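We're putting together a listening panel for people who have lived through a merger, and if your employer was ever bought, sold, folded into a rival or spun off on its own, we would love to hear from you.

I'm Toshiko Hayashi, and I run research at Listumeo. We're a small outfit that studies what happens to staff, suppliers and customers when two companies become one. The bankers' side of these deals gets written up everywhere (usually before the ink is dry!), but the view from the loading dock or the payroll office hardly ever does, and that's the part we've been collecting for our next report.

This round looks at fuel distributors and heating oil dealers. Our starting point is the Brerkex and Ditley merger, which put a good many family-run depots under one name, though you don't need any tie to either company to join in.
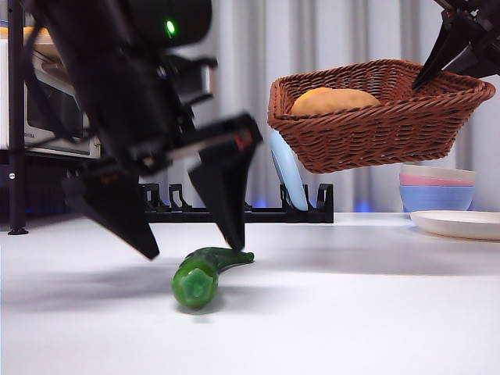
## Who we'd like to talk to

- Drivers, dispatchers, clerks and managers who were on the payroll when a deal was announced
- Owners who sold, or who were asked to and said no
- Customers who buy heating oil or propane for a home, farm or shop and whose dealer changed hands

You don't need to know a thing about finance. If all you remember is the new letterhead and the phone system that never worked right, come anyway, those details are gold to us. We have 43 places on the panel and we'd like a good share of them to go to people from small towns.

## What it involves

You'd have 2 conversations with us, one in October and a second after the winter heating season. Each lasts 54 minutes at the very most (we set a timer, having learned our lesson with talkers like me). Evenings are fine, and so is the phone if you'd sooner not drive over. In between we'll send a short form now and then, mostly on prices, delivery times and whether anyone you deal with has moved on.

We pay $1,000 for the full run, half after the first conversation and half after the last. Your name stays out of the report unless you tell us in writing that you want it in. Please don't send us contracts or anything else you signed a promise to keep private. Your own recollections are plenty.
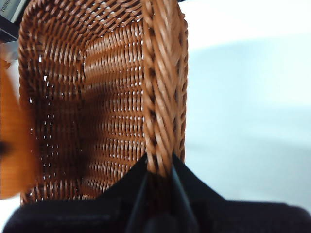 Benedicta Amissah, from our last panel, wrote to us afterward: I figured I'd have nothing to say. I'd been in billing at Aidoo for years when the sale went through, and I mostly kept my head down. Then they asked how I found out, and I talked right up to the timer. I'd do it again, and I've told my cousin to sign up.

## How to join

Send a note to Iddrisu Frimpong at our office with your name, the best way to reach you and a few lines about the deal you went through. Rough dates are fine. He'll write back with a consent form and some times to choose from, and if you'd like to bring a former coworker along to the first conversation, just mention it and he'll set aside a longer slot.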